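Household Notes: Sorting and Folding Beside a Bare Mattress
Hirdale Residents' Newsletter, May
Compiled by Siebe Martens

Several flats in the Hirdale building have the washer-dryer in the same room as the bed, and the laundry question comes up each spring when the winter bedding is changed. The notes below cover using the stripped mattress as a sorting surface, the choice of basket and the care of the quilted cover. 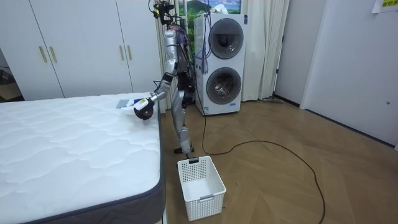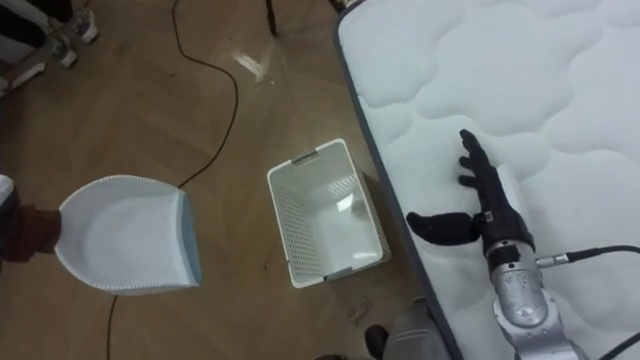
The mattress as a work surface

A mattress is the largest clear surface in most one-room flats, and on the day the sheets are in the wash it is available for other work. The drawbacks are height and softness. A mattress placed directly on the floor is low for an adult, so larger items are easier to fold kneeling, or on a table if there is one. Small items such as flannels, socks and tea towels can be handled at the edge without much reaching.

Work from the near corner and along the side. Items placed in the middle of a double mattress have to be fetched back. Keep flat, folded pieces in one row parallel to the edge and small unfolded pieces next to them, and leave an arm's width free for the piece being folded. On quilted fabric a fold does not hold as sharply as it does on a hard table. Smooth each piece with the flat of the hand from the centre outwards, then turn it over once before stacking. Stacks of more than 3 towels tend to lean and should go straight to the cupboard.

Nothing damp should be left on a bare mattress. The stitching draws moisture into the filling, and the filling takes far longer to dry than the cover. If an item comes out of the drum with a damp waistband or hem, hang it on the rail until it is done.

The basket

Perforated plastic is the most practical type for a shared room. Air reaches the contents from the sides, the basket can be wiped clean, and it weighs little. Openings moulded into the two short walls allow it to be carried level with both hands and pulled along the floor when full. On parquet, lift it if there is any grit underneath, as grit marks the varnish.

Place the basket on the floor alongside the mattress, between the person folding and the machine. In this position the load travels in one direction: drum, basket, mattress, cupboard. Return the basket to the same place when it has been emptied. A basket left in front of the machine door is the usual cause of delay at the next unloading.

Members who asked about replacements may like to know that the Eker shop on the lower road stocks a rectangular model with a capacity of 38 litres. It takes one normal load of cottons. The larger Skoryk model is better suited to duvet covers but is too wide for the gap beside a double bed in the smaller flats.

Stacked machines

Where the dryer stands above the washer, the upper door is at face height for some residents. Hold the basket up to the opening with one arm and draw the laundry into it with the other – do not pull the whole load out at once, as small items fall behind the machine. The lint filter should be cleared after every load.

For mixed loads a spin speed of 1000 is sufficient. Higher speeds save some drying time but set creases in cotton, and the time is then lost at the folding stage.

Care of the quilted cover

Stitched covers collect dust in the seams. With the bedding off, use the upholstery nozzle on low suction and follow the line of the stitching instead of crossing it. The border around the side needs the same treatment, particularly the bottom edge where the mattress meets the floor.

For marks, dissolve a level teaspoon of mild soap in 200 ml of lukewarm water, dab with a white cloth and blot dry. Do not rub, and do not soak the seams. Leave the window open and wait until the cover is dry to the touch before making the bed.

A mattress kept on the floor should be stood on its side against the wall for an afternoon once a month – the underside has no other means of airing. Two people are needed for a double.

Offcuts of mattress protector fabric from Brornov are in the cupboard by the ground-floor entrance and may be taken free of charge.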